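Cendesik Dried Stem Bundle – Zavside Mix

Item group: Dried flowers and grasses
Sold by: Nulitov
Page updated: 2022-09-27

The Zavside Mix is a bundle of air-dried stems for small vases and narrow-necked bottles. Every bundle is cut from one season's crop and tied with paper string. The stems are not dyed or bleached, so color varies from bundle to bundle, mostly in the range of straw, tan and faded pink. If you are buying several for the same room, order them together and we will pack from the same crate.

The mix changes a little through the year. Bundles packed in July and after have more grasses in them. Earlier ones lean toward seed heads and statice. We don't take requests for particular stems in this mix, but most of them are sold separately under Single Stems.
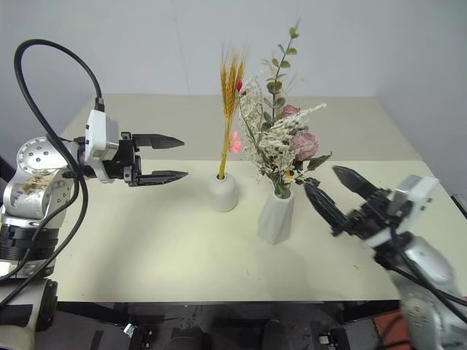
Stems are trimmed to 30 cm before packing. That suits a table or a shelf. For a floor vase, look at the Tạ range instead, which is cut long and has thicker stalks.

What you get

One bundle, tied, in a cardboard sleeve
Paper string, spare length
Care card

Vases are not included. The bundle can be split between two small vases or kept together in one wider jar. A narrow neck holds the stems upright without any filler. In a wide jar they will lean, and some people like that. If you don't, a ball of crumpled chicken wire at the bottom works well and can be used again.

Setting up

Open the sleeve along the long side and slide the bundle out stem end first. Cut the string and let the stems sit on a table for an hour or so to loosen up. They will shed a bit at this point, so put some newspaper down. Pick each stem up low on the stalk, well below the flower head, and lower it into the vase one at a time. Put the tallest in first.

If a stalk is too long, snip it with ordinary scissors. Cut a little, try it, then cut again. Dried stalks split if you bend them to break them off.

Do not add water. Dried stems in water go soft at the base and can grow mold within days.

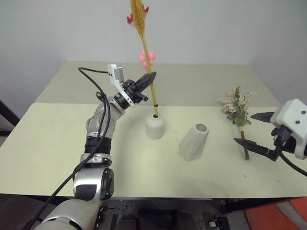 How do I get dust off the stems?
Use a hair dryer on the cool, low setting, held at arm's length, or a soft dry paintbrush for the sturdier heads. Don't wipe them with a damp cloth.

Placement

Keep the bundle out of direct sun and away from radiators, candles and open flame. Bathrooms are usually too humid. The heads are brittle and catch on sleeves, so a hallway shelf at elbow height is not the best spot. Keep away from pets that chew – some of the seed heads are not safe to eat.

Packing and returns

The carton with one sleeve weighs 700 g. Up to 2 sleeves fit in the same carton and ship at the same rate. A few loose petals and seeds in the bottom of the sleeve are normal. If heads have snapped off, send us a photo with your order number and we will replace the bundle. Unopened sleeves can be returned for a refund.

Wholesale orders are handled by Matěj Čierny at Nulitov. Please include your shop's name and delivery address when you write.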